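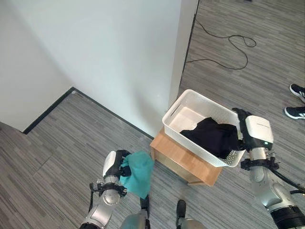

Waqas Hashmi told our group that a laundry basket should never be on the floor, and that he has kept his at table height for years. We disagreed with him at first. In our own rooms the basket always stands on the floor, often behind the door, and we thought the height was a small question compared with the size of the basket or the number of compartments. His remark stayed with us, however, and it became the starting point of this report.

March
By the Small Rooms group, second semester, Home and Interior Studies

What we wanted to know

Our course asks each group to choose one household task and study how the furniture helps or disturbs it. We chose the sorting of clothes, which everybody in the group does and none of us likes. The question was simple: does a low side table under the basket make the sorting easier for a person who lives in one room?

We used the carpeted practice room, with its gray floor. A white plastic basket with mesh walls was put on a small side table of light wood. The table is a low, boxy piece, so the basket does not come to the height of a kitchen counter, only higher than the floor. The clothes were ordinary ones, in dark and bright colors. We had a black garment, and a teal-green cloth was useful to us for the reason that its color is easy to tell from black also in the evening.

How we worked

Each person sorted the same pile two times, first with the basket on the floor and then with the basket on the table. We made 56 sortings together. After every sorting the person wrote in a notebook how the back and the knees felt, and which position he or she would choose at home. We did not measure time with a clock, and our teacher has criticized this. She is right, and in the next semester we would do it differently.

What we found

In 19 of the sortings the person wrote that there was no difference between the floor and the table. In the others the table was preferred, mostly because one must bend less to reach the bottom of the basket. Small pieces such as socks were the clearest case. A large garment can be taken by any corner that comes first, but a sock at the bottom must be looked for.

There was one problem which we had not expected. The basket is not an exact match for the tabletop, and when it is put down a little to the right, its side hangs over. With light clothes this did not trouble us. With a wet towel we would be more careful. We discussed the brands Gallinel and Zollari, which both sell a square basket, but the group did not have money to buy one and compare.

The handle cutout was also discussed. It is in the short side, so a person who turns the basket to save space may find that the cutout is against the wall. It is better to decide the direction first and fill the basket later.

What we would change

A thin rubber mat on the tabletop would perhaps stop the basket from moving. We would also like to try a second basket for bright colors, on the same level, but for this a wider table is necessary. Waqas Hashmi has read our draft and still says that our table is too low.

Recent reports
Folding shirts on a bed or on a desk
Shelf depth in the Mosero student apartments
Where do the shoes go? A study of six entrances
Repairing a Kramer drying rack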